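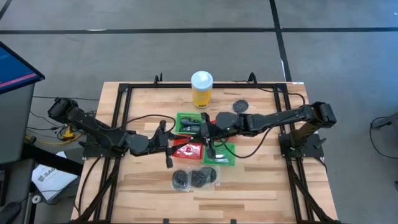 Item 3. Sorting table with two arms, three trays and a bag of scouring pads.

Pendum Housing Services > Working Groups > Household and Shop Tasks > Minutes

Agenda Minutes Papers Contact

MINUTES OF THE WORKING GROUP ON HOUSEHOLD AND SHOP TASKS
April meeting

The chair opened the meeting at 2:30 p.m. A quorum was present. Apologies were received from the representative of the Zavitz depot.

1. Minutes of the previous meeting
Approved with one correction. Under item 4, "laundry room" should read "linen store."

2. Matters arising
The depot's list of cleaning tasks has been received and circulated. It contains 14 tasks, of which the group had asked for an estimate of staff time on each. Estimates for the stairwells are still outstanding.

3. Report on the tray sorting trial
The operations lead presented the report on the two-arm table supplied by Gallardo. The work consists of placing small tools and supplies into red and green trays, of the kind now made up by hand for the cleaning crews.

The trial log records 2328 attempts at placing a single item. Of these, 849 were completed with no help from staff. Members noted that the rate was well below what had been hoped for in the fall. The operations lead replied that rigid items gave little trouble, and that most of the failures involved items in plastic bags or wrapping, where the grippers either missed the edge or picked up more than was wanted.

A member asked whether the supplies could be unwrapped before they reached the table. The shop floor representative stated that this would move the work to another bench and would not save any. The point was accepted.

It was asked whether the arms could wipe down a counter or scrub a pan. The operations lead advised that neither task had been tried and that no claim should be made about them in the annual report.

AGREED: that the report be received, and that results for bagged items be listed separately from now on.

4. Comparison with hand work
A crew member makes up a full set of trays in around 30 seconds. No comparable time for the table was available, as the log does not separate pauses from working time. The group considered that no view on cost could be taken until this was corrected.

ACTION: Operations lead to ask Gallardo for a revised log format.

5. Proposal from Trornarar
A written proposal for a dish-stacking trial in the staff kitchen was considered. Members were divided. Two spoke in favor of a short trial with plastic plates only. Others felt that the tray work should be settled first.

DEFERRED to the next meeting.

6. Other business
The shop floor representative asked that crews be told in writing that no change to duties is planned this year. The chair undertook to raise this with the personnel office.

The meeting closed at 3:50 p.m.

Related items
Cleaning task list, Zavitz depot
Trornarar proposal: dish stacking
Terms of reference
Minutes, February meeting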